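Filmont to Close Two Lanes of Clitau Bridge for Deck Repairs
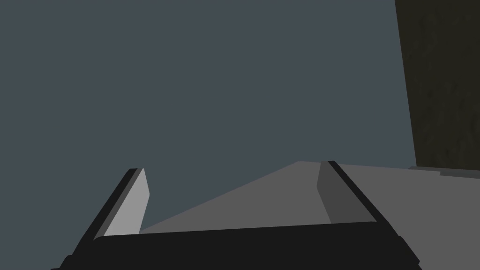

Filmont Department of Public Works, News Desk

The City of Filmont will close two of the four lanes on the Clitau Bridge in February so that crews can replace worn sections of the deck and repair the drainage channels along the east side.

The work is expected to take 14 weeks. One lane will stay open in each direction during the day. Between 9 p.m. and 5 a.m. traffic will be limited to a single lane controlled by temporary signals.

The department said water has been getting under the road surface near the expansion joints for several winters. Patches put down last spring have begun to break apart, and an inspection in the fall found that 13 deck panels needed full replacement. The remaining panels will be sealed and resurfaced.

The contract was awarded to Ometti, which also rebuilt the retaining wall on Borkowska Road. The company will store materials in the gravel lot at the north end of the bridge, and parking there will not be allowed until the job is finished.

Trucks over the posted weight limit will be sent around by way of Borkowska Road and the county highway. Signs for the detour will go up a week before the first closure. The city has asked delivery companies to change their routes early, as the left turn from Borkowska Road onto the highway is already slow in the morning.

Bus route 714 will keep using the bridge but will skip the stop at the south ramp. Riders can board at the library stop, two blocks away. The transit office said evening trips may run late and that a revised timetable will be posted at the main stops before work begins.

The sidewalk on the west side will remain open to people on foot. Cyclists will be asked to dismount and walk across.

Residents on the streets nearest the bridge were told in a letter that the loudest work, including concrete cutting, will be done before 7 p.m. Some residents had objected to an earlier plan that called for cutting overnight. The city council approved the revised schedule last month, along with money for a new guardrail on the south approach.

Questions about access to driveways or businesses can be taken to the public works counter at city hall or left on the department's road work line.

Recent items
Leaf pickup ends early on north side routes
Water main flushing set for Borkowska Road
Council delays vote on downtown parking rates
Salt storage shed to get new roof

Get Filmont road notices by email. Enter your address to sign up. You can unsubscribe at any time.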